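Prillstead Round Tray Table – Frequently Asked Questions

Care, loading and everyday use. For delivery and returns, see the Dendmont order page.

What is the tray top made of?

The rim is wood with a clear oil finish. The inner surface is sealed with a darker gloss coat. The two parts need different care, so check which one you are cleaning before you choose a product.

How much weight can it hold?

The limit is 10 kg, spread over the top. A full kettle, a board and a few cups are well within that. Do not sit on the table or lean on the rim with your full weight.

How much space should I leave around it?

Leave 600 mm on any side where people stand or reach across. If two people use the table at once, allow the same on both sides. Keep cables out of the walking path.

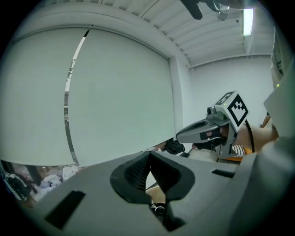

Can I put a hot kettle directly on the gloss surface?

No. The coating can soften and leave a pale ring. Use a board or trivet under anything that has come off the heat. The Anis board is sized for the center of the tray and leaves a clear margin for cups. Cork and felt mats also work if they are at least as wide as the base of the pot.

Where should the kettle stand?

In the middle of the board, with the cups beside or behind it. Check the direction of the spout before you sit down. Flowers can go along the outer edge – lay stems flat and clear of the board, and do not leave wet ones on the coating overnight.

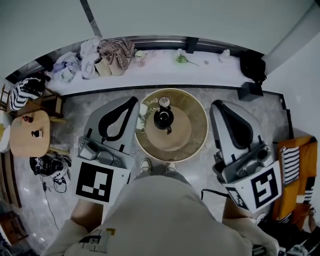 Dried and artificial stems can stay on the table longer, but lift them when you dust. Wire and metallic finishes may scratch if they are dragged across the gloss.

Can I keep the table next to a window?

Yes, though the gloss side will fade unevenly in direct sun. Turn the top a quarter turn every few months. A nearby sill is useful for cloths and small containers that would otherwise crowd the tray.

How do I clean it?

Wipe the gloss surface with a damp cloth, then a dry one. For sticky marks, add one drop of dish soap to 200 ml of warm water. Do not use scouring pads. Oil the rim twice a year.

I have a scratch. Can it be repaired?

Fine scratches can be reduced with 3000 grit paper, used wet and with light pressure, followed by Song clear polish. Deeper marks need a new coat. Test under the rim first.

Is the top removable?

Yes. Clear the table, turn the top counterclockwise until it stops, and lift. Tops bought before December use two screws on the underside instead.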